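To: Rellstead Walkers list
Date: June 25, 2019
Subject: Re: Shoes for the long Saturday route

On Monday evening a member wrote:
> I'm signed up for the long route to Fostance and my old shoes have
> had it. Everyone at work says boots. The store tried to sell me
> something stiff with a high ankle and I came home with nothing.
> It's nearly all pavement, isn't it? What do people here wear?
> Also, is 11 miles too much for someone who usually does five?

Welcome, and what a nice question to find in the inbox! I've been meaning to write something on shoes for ages, so you'll have to forgive me if I go on a bit.

I wore boots for years. I had a lovely heavy pair that I bought one December for a trip to the hills, and having paid so much for them I felt I had to wear them everywhere, even down to the mailbox. My feet were sore the whole time and I thought that was just what walking was like. Then I borrowed a pair of plain running shoes from my sister for a flat walk (we take the same size, luckily) and came home ready to go out again.
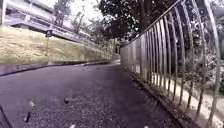

So my advice for a hard surface is something soft, light and a good half size bigger than you think. Feet swell on a long day, and mine swell more every year. Go to the store late in the afternoon, take the socks you plan to wear, and walk up and down for as long as they'll let you – longer, if you can stand the looks. I have Folters at the moment and like them very much, though my husband finds them narrow and swears by his Raos. He has had 600 miles out of his, and they look it.

Socks matter nearly as much. Thin wool for me, even in summer, and a spare pair in my bag to change into at lunch. It's a small thing but it feels like a vacation.
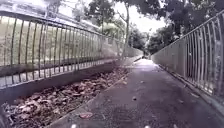

As for the distance, I'd try an eight or a nine first if you have a free weekend. If you don't, come anyway and keep to the back with me. I stop for coffee, I stop for dogs, and there's a bus home from Fostance if you've had enough. Please don't do it in brand new shoes, though! Give them a couple of weeks of errands before you ask them for a whole day.

One more thing, and then I'll let you get on with your evening. If you feel a hot spot on your heel, say so and we'll all wait while you put some tape on it. I once kept quiet for three miles out of politeness and couldn't wear a proper shoe until the next weekend.

Hope to see you Saturday,
Your slow friend at the back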